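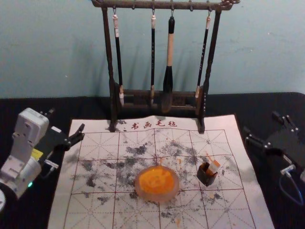
Brush Calligraphy at Jaderside: Your Questions

We get a lot of the same questions from people joining the beginner table, and we love every one of them. If yours is missing, ask at the front desk or email the studio.

Do I need to bring anything?

Just yourself and a shirt you don't mind getting ink on. Brushes, ink, paper, felt and seal paste are all on the tables. If you have a brush of your own, bring it along! Old family brushes are especially welcome, even the ones that have gone stiff in a drawer.

Which brush should I start with?

Medium, with a mix of stiff and soft hair. It springs back after each stroke, so you can feel what your hand is doing. Big brushes are wonderful fun but they hold a lot of ink, and most people flood their first sheet. Save that for week 4, when we do single large characters and everybody goes a little wild.

Why do you hang the brushes?

Tip down is how they like to dry. Water runs away from the base of the hairs instead of soaking up into the handle, where it loosens the glue and can crack the wood. Rinse in cool water until it runs pale, squeeze gently, shape the tip with your fingers and hang it by its loop. Please don't stand a wet brush in a cup, hair up or hair down.

My brush doesn't have a loop. Now what?

Tie one on. A bit of thin cord through the hole at the end of the handle does the job, and if there's no hole, wrap it tightly and add a dot of glue. Shota Sekiguchi keeps a jar of cord ends at the sink and will happily show you his knot.

What is the felt for?

Calligraphy paper is thin and ink goes straight through it. Felt soaks up the extra, keeps the sheet from sticking to the table and gives a slight cushion under the brush. It's a lovely feeling once you're used to it. We like the kind printed with a red grid, because the lines show faintly through the paper and help you center each character.

How do I get ink stains out of the felt?

Mostly you don't. Dab fresh spills with a damp cloth and leave the old ones alone. A blotchy felt works as well as a clean one, and I'm very fond of ours — years of practice have gone into those. Replace it when it gets hard or lumpy.

Can I use the seal paste?

Yes, please do! Tap the seal lightly on the surface several times, turning it as you go, until the face is evenly coated. Don't grind it in. Press it on your paper with a few extra sheets underneath, rock it very slightly, and lift straight up. Wipe the seal with a tissue when you're done. Give the print a full day before you roll the sheet.

The paste looks oily. Has it gone bad?

Probably not. The oil rises when it sits. Stir it with a flat bone or plastic stick, never metal, and gather it back into a mound. Put the lid on between uses, as dust is what ruins it.

Do I have to read Chinese or Japanese?

Not at all. We teach each character's meaning and stroke order as we go. Plenty of our regulars began with "one," a single horizontal line, and were still happily working on it an hour later.

Can I practice between classes?

The back table is open from 4 p.m. on class days. At home, water on reusable practice cloth is great for strokes and makes no mess.

Where do I park?

Use the lot on the Wernine side of the building. The spaces out front belong to the bakery.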